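Home Rooms Storage Laundry Weekend Subscribe

The Bed Is Where the Laundry Goes

I have a confession about my bedroom, and it starts with a single sock. Well, sometimes it's a dish towel. Once it was a bathing suit top in February. The point is that in my place there is always one thing that didn't make it to the drawer, and it is always on, under, or stuck to the side of the bed.

My apartment in Estbridge is 570 square feet, so the bed has a lot of jobs. It's where I fold. It's where I dump the suitcase, open the mail, wrap presents, and (fine) eat toast. For years I thought the answer was to buy a hamper with a nicer lid. Then last fall my old mattress gave up on me, with a spring that found my left hip every single night, and I ended up redoing the whole business from the floor up.

The big thing I got was height. The new mattress is 14 inches deep, and I had no idea what that would do to my life! My old fitted sheets popped off at the corners like shower caps. I tried clips. I tried those elastic suspenders that run underneath, and I lay on the floor on a Saturday morning swearing at them until I got the giggles. In the end I gave the sheets to my sister's dog and ordered a white set from Kekirdale with deep pockets, which have stayed put ever since.

People gave me a hard time about the white. You'll be washing them every five minutes, they told me. But I was already washing sheets, and what white does for me is make sorting stupidly easy. Everything goes in one hot load, and anything that isn't white has no business being there. I can stand in the doorway with my coffee and spot a stray T-shirt from ten feet off. With my old paisley comforter I once lost a scarf for most of a winter, and it was right there on top the whole time.

The base is from Eichhorn and cost me $382, delivered in two flat boxes that my downstairs neighbor and I dragged up the stairs one bump at a time. I wanted something low that wouldn't show dust. I got most of that. The dust part is still between me and the vacuum.

Now, the light. I was a snob about under-bed lighting. I thought it was for teenagers and people with boats. But the base left enough of a gap for a strip, and a friend had a spare Zatix kit in her garage, so I stuck it on one night with the instructions upside down on the floor next to me. Putting it up took 53 minutes, including the time I spent peeling it off and doing it over because I'd started at the wrong end.

I love it. I love it so much. It's a warm yellow, the kind that doesn't wake you all the way up when you need the bathroom at three in the morning, and it lands on the pale floor and bounces right back up at you. It also shows you everything you've been ignoring down there. Hair ties! A pen cap! The first night I switched it on I got back out of bed and swept.

So I have a routine now, if you can call it that. I pull the duvet all the way down first and leave it for as long as it takes to brush my teeth. Then I smooth the bottom sheet with the flat of my arm, bring the duvet up, and turn the top edge back. I used to tuck everything in tight and then fight my way in at night like a letter into an envelope. Now I leave the sides alone.

After that comes the lap. One walk around the bed, eyes down, picking up whatever doesn't belong. I go clockwise and I couldn't tell you why. Socks are the worst because they cling, and a soft mattress side with a bit of texture will hang on to a small piece of cloth in a way a smooth wooden frame never did. Anything I find goes over my shoulder until I'm done, so I usually finish the lap looking like a clothesline.

Folding happens on the bed too, and I've stopped apologizing for that. Big flat things first, towels second, and the little stuff last, in a heap near the pillows where I can sit and match it up in front of the TV. My rule is that nothing folded stays past supper. I break it on Sundays.

The wrinkles I've made my peace with. I ironed a duvet cover once, for company, and by the time I'd wrestled it back on it looked just like it had before. A bed with some rumple in it looks like a place you could lie down. 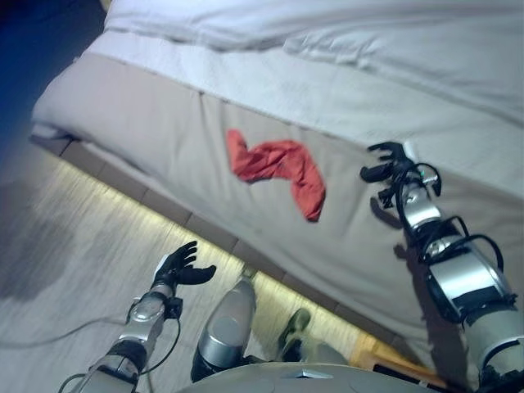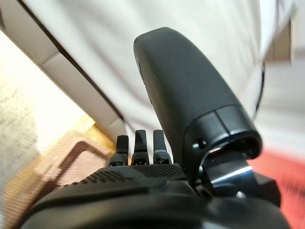

First photo: white bedding, a beige mattress side, and one bit of red cloth, with the light on underneath.

If you're thinking about a strip of your own, wipe the base down first and let it dry before you stick anything to it. Mine sagged in one corner by the second week, right where I'd skipped the wiping. I pressed it back with my thumb and a piece of double-sided tape, and I check on it whenever I do the lap. I should probably buy a longer cord, too. The outlet is behind the dresser and I am not moving that dresser again.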